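Checking the cable runs on the Staltetholm cell

Do this before the first session of the day, and again after either arm has been taken off its plate. Power the arms down at the wall and wait for the joints to settle.

Start at the base. Put a hand on each mounting plate and try to rock it. If it moves, tighten the bolts in a cross pattern, a little at a time. Then follow the cable up the white links and look at every zip tie. Cut any that has bitten into the sleeve and fit a new one a finger's width along.
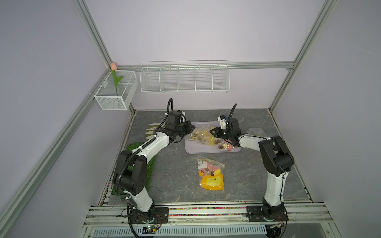
How much slack should the corrugated hose have at the gripper?

Enough to make a loose arc with the wrist turned fully either way. If it pulls flat at one end of the turn, free the last tie and feed a little more through.

Power up and jog each joint slowly through its range, left arm first. Listen for the hose catching on the elbow. Femi Anozie keeps the log, so write down the cycle count and anything you replaced. The last full set of ties went on at 4,000 cycles.

Updated 14th September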